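Niridlow Rimmed Cutting Board, Large

I've been selling kitchen stuff out of our little shop in Jutley long enough to have opinions about cutting boards, and my main one is that most people own a board that's too small. You get an onion halfway diced and it's already on the counter! So when the Niridlow came in I took one home before I'd put a single one on the shelf (my kitchen is my test lab, sorry to everyone who eats there).

It's a plastic board with a white face and a gray raised rim that catches most of the tomato juice before it heads for your sleeve. The slot at one end is big enough to get your whole hand through, even with a mitt on.
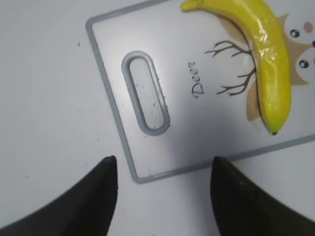 Photo: Stuart Pilkington / Ouali Kitchen Supply

What I like about it

The weight, mostly. I'm used to the old Bombridge boards, and those are lovely, but they're a workout every time you carry one to the sink. I can lift the Niridlow in one hand and scrape carrots into the pot with the other. It goes in the dishwasher too. Put it on the bottom rack, standing up, and leave it out of the heated dry cycle if your machine runs hot — mine does, and my first Bombridge came out shaped like a potato chip.

The rim took me a week to get used to. If you rock a long chef's knife all the way back to the heel you'll bump it now and then. Work a little more toward the middle and you'll be fine. For bread I still pull out my wooden board, and I'd tell you to do the same, crumbs get into the corners and you'll be there with a toothbrush.

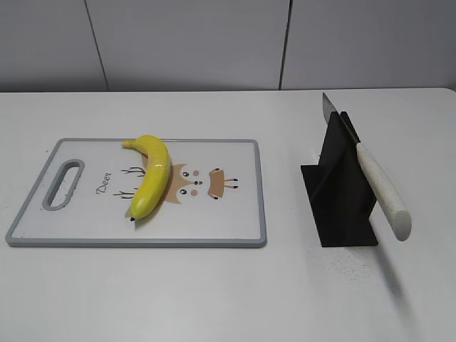 Rimmed board, white with light-gray edge

The details

Length: 427 mm
Width: 253 mm
Care: dishwasher safe, bottom rack
Sold: singly, or in a box of 4 for cafes and classrooms

Will it stain? Yes, a bit. Beets and turmeric are the worst, same as with any white board. I make a paste of baking soda and water, leave it on while I have my coffee, then scrub and rinse. Lemon juice helps with garlic smell. Please don't use steel wool, it just gives the next beet somewhere to hide.

Will it slide? On a slick counter it can, so put a damp dish towel under it. I do that with every board I own, including the ones that swear they have grippy feet.

When should I replace it? Once the cuts are deep enough to catch a fingernail. Mine gets used every day and it's got plenty of life left.

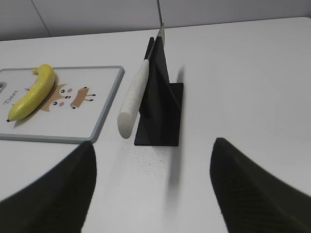 Photo: Hajnalka Szűcs, Ouali Kitchen Supply

Ordering

We got around 300 of these in February and they've been moving faster than I planned for, so if the button says "back soon" leave your email and I'll write to you myself when the next delivery lands. Orders in before noon go out the same afternoon. Local folks can pick up at the Jutley counter — ring the bell if I'm in the back, I'm probably up to my elbows in packing paper.

Returns are easy as long as you haven't chopped anything on it. If it shows up cracked or warped, send me a picture and I'll get a new one in the mail to you.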